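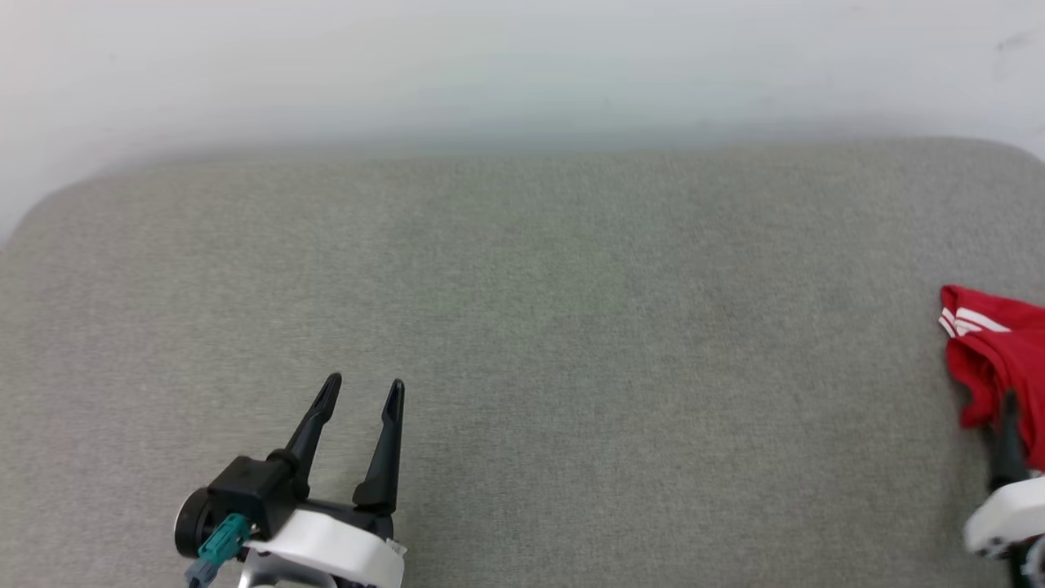
Visit to Condach, Dedholm site, 2021-05-11

There were 11 of us on the afternoon tour, mostly from textile recycling and laundry firms. We signed in at the front desk, left our coats and were taken straight up to the demonstration rooms by Wing-yan Chiu, who runs the garment handling work.

The first stop was the two-armed cell, which the staff call Kavano. It was working on clothes over a padded grey surface. Wing-yan Chiu explained that a hard tabletop had given them trouble with the fingertips, and that fabric with some give under it lets the grippers go in low without jarring. The fingers are black and narrow, with a groove near the tip. One gripper had hold of a red top with white stripes while the other stood open.

Shirts are harder than towels. A towel has four corners and the software can look for them, but a crumpled shirt has to be picked up, turned and picked up again before a sleeve or hem shows itself. The team has 272 garments in its test set and adds to it when a visitor brings something awkward. Someone in our group asked about speed. The target for September is 12 garments an hour, still a long way short of a person on a sorting line.

Wing-yan Au then took us through the software side. She showed how an operator guides the arms by hand at first, and how those runs are used for training. This part was rather rushed and I would have liked longer on it.

We finished in the workshop, where 3 older arms are kept for spares. Tea was provided. Parking at Dedholm is limited, so anyone booking the next visit should come by train and use the Kong Road entrance.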